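Running a Home Poker League That Lasts
Speaker notes, 20-minute slot 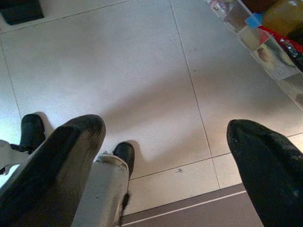
White uprights with black rounded caps, tiled floor behind.

SLIDE 1 -- Hello
Say hi, check the mic. Ask who has played in a home game in the past month. Then ask who has played in one with a points table -- usually far fewer hands, and those are my people!

SLIDE 2 -- Where I'm coming from
I run the Barnari league. We started with one table in a kitchen and a deck that was missing the four of clubs (we used a joker, it was fine). Last season we had 148 entries across 10 nights. Same buy-in every night, same start time, 7:30, cards in the air whether you're parked or not.

SLIDE 3 -- Pick a format and leave it alone
We changed the blinds three times in our first season and people hated it. Now it's 20-minute levels, starting stack of 200 big blinds, re-entry until the first break. Deep stacks early mean the new players get to see some flops and have a real evening out before the blinds start to bite.
Pause here for blind structure questions. There are always blind structure questions.

SLIDE 4 -- Points
My favorite part, so watch the clock!
Everyone who shows up gets points. Winner gets the most, but the gap between first and second is small. Our champion last season finished on 459 and never won a single night. She just kept making the final table, and I love that the table rewards it.
Drop your two worst results. People get sick, people have kids.

SLIDE 5 -- The final
Top of the table goes to Brornuvero, our season closer. Your points turn into starting chips, so every night counted for something. We run a side game called the Zoda for everyone who missed the cut, and I'll admit the Zoda is louder and probably more fun.

SLIDE 6 -- Playing other leagues
We now have a team match with the Naseri league each August. Five players a side, one per table, team score is the total of your finishing places, lowest wins. Suddenly you're cheering for the guy who bluffed you all spring -- it's great.
Agree on the rules in writing first. Ours fit on one page. String bets, phones at the table, what happens when someone's late.

SLIDE 7 -- Before you start
Check your local law on home games. Do it before you collect a dollar.
Spend money on decent chips, skip the fancy table.
Post the standings the same night.

Questions. If it's quiet, tell the misdeal story.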